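Last updated: September

Setting up a small sorting cell on a home bench, part 2

Before you teach any position, put the tray close to the end of the belt and fix it with tape. I lost one whole Thursday because my tray was moving.
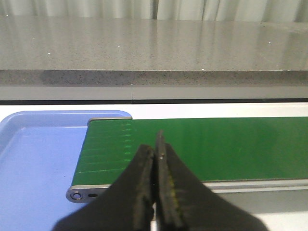 Fingers near the belt, blue tray on the left.

Jog slowly and save the first point as PICK. My controller (a used Fadlow) showed 1476 for the height; yours will be different.

Next, the side view. Fix the second camera so that the rail is parallel with the lower border of the picture.

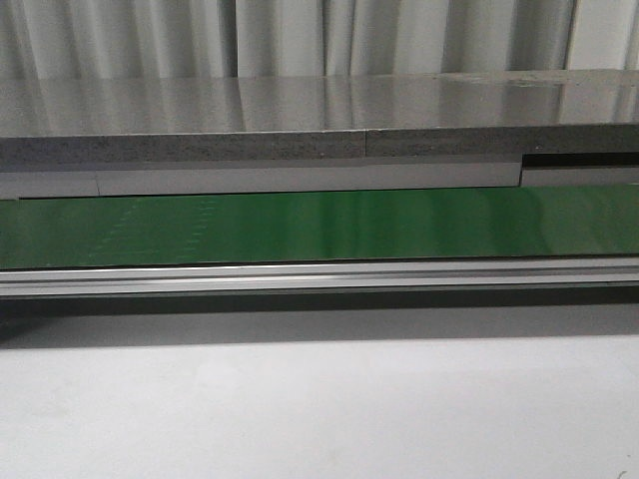 Tighten the clamp well and do not touch it again. If you change the angle by hand, the old calibration is not good anymore. Soledad Lozano wrote a short script for this, it takes 17 seconds.

Now teach the tray point, with the part lying on its side.
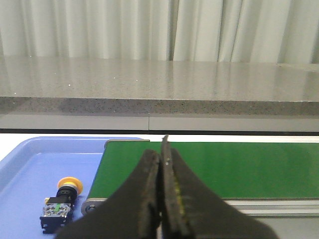
Emergency stop button in the tray, yellow cap up and to the right.

Save it as TRAY and run the program at low speed.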